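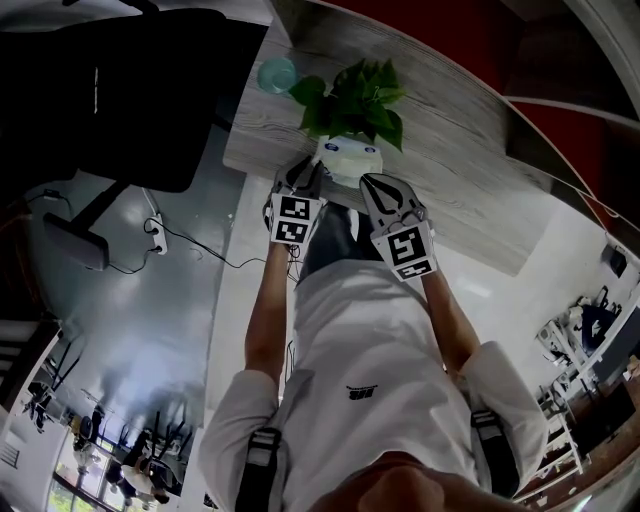
Mwangi Rugemalira

17 shares 2 comments

Figure 2. Small foliage plant in a white pot, label still on the rim.

4. How houseplants enter and leave the home

The previous section dealt with what people said they knew about plant care. We turn now to the plants themselves: where they came from, where they were kept, and what became of them. The answers are taken from the 1049 completed questionnaires, of which 800 came from Tulthorpe and the remainder from Trurkby. Where the two towns gave similar answers they are treated together.

Most plants were not chosen with much care. Respondents were asked to think of the plant they had owned longest and to describe how they got it. Purchase at a grocery store or hardware store was the most common answer, followed by gifts and then by cuttings from a friend or relative. Garden centers came well behind. Several people wrote in the margin that they had gone out for something else and come home with a plant. Plants bought this way were usually small, and many were known to their owners only by what was printed on the label, if the label was read at all. The common trailing types with heart-shaped leaves (compare Figure 2) were called ivy, philodendron, pothos, and "the hanging one," sometimes with more than one name on the same form. For this reason we did not try to sort the answers by species, and the species tables in the earlier Veren survey should not be compared with ours.

Labels are worth a short note. We had expected them to be thrown out in the first week. A good many respondents said the label was still on the pot or pushed into the soil after a year or more. Keeping it did not mean using it. Of the people who still had the label, few could say what it advised on light, and some had learned while filling out the form that it gave no advice on light. One man in Trurkby copied out the whole text of his label for us, and it was a price and a bar code number.

Placement followed furniture more than light. The usual spot was wherever there was a free flat surface near a wall, and the kitchen table was named more often than we had allowed for in the design of the form. People who ate at the table every day moved the plant to one side at meals and moved it back afterward. These plants were watered more often than plants on shelves or on top of cabinets, mostly from a drinking glass that was already at hand. Whether this helped them is less clear. Overwatering was the most common cause of loss given for plants kept on tables, while plants on high shelves were mostly said to have dried out. In both groups the owner's account is all we have to go on, and yellow leaves can be blamed on either one.

Repotting was rare. The question asked whether the plant had been moved to a larger container since it came into the home, and most people said no. Some had set the nursery pot inside a nicer one and counted that as repotting, which we noticed only when the written comments were read in February. Those answers were recoded as "no." The change is small for Tulthorpe and a little larger for Trurkby, where the comment box was used more freely. Reasons given for not repotting were lack of space, lack of potting soil in the house, and the view that the plant was doing fine as it was. Apartment residents often added that they had nowhere to do the job without making a mess.

Loss is harder to study than ownership. People remember the plant they have and forget the ones they threw away. Engebretsen's method, in which the respondent walks through each room from memory and names anything that used to stand there, brought out more lost plants than a direct question did, but it takes a long time and it works badly on paper. We used a shortened form of it with the households that agreed to a phone call. In these calls the same person would often start by saying no plant had ever died, and then recall a fern in the bathroom or a row of herbs on the windowsill. Herbs were a special case. Many respondents did not think of basil or parsley as houseplants and left them out until asked.

Giving plants away was more common than we had assumed. Moving was the main reason, and the new owner was usually a neighbor or someone at work. A plant passed on in this way tended to keep its old pot, and now and then its old name as well. We have no way of following such plants from one household to the next with the present data, so a plant given away in Tulthorpe may appear a second time in the same table under a different owner. The overlap is probably slight.

The next section looks at watering during absences from home, using the phone interviews alone.

Last revised 5/3/23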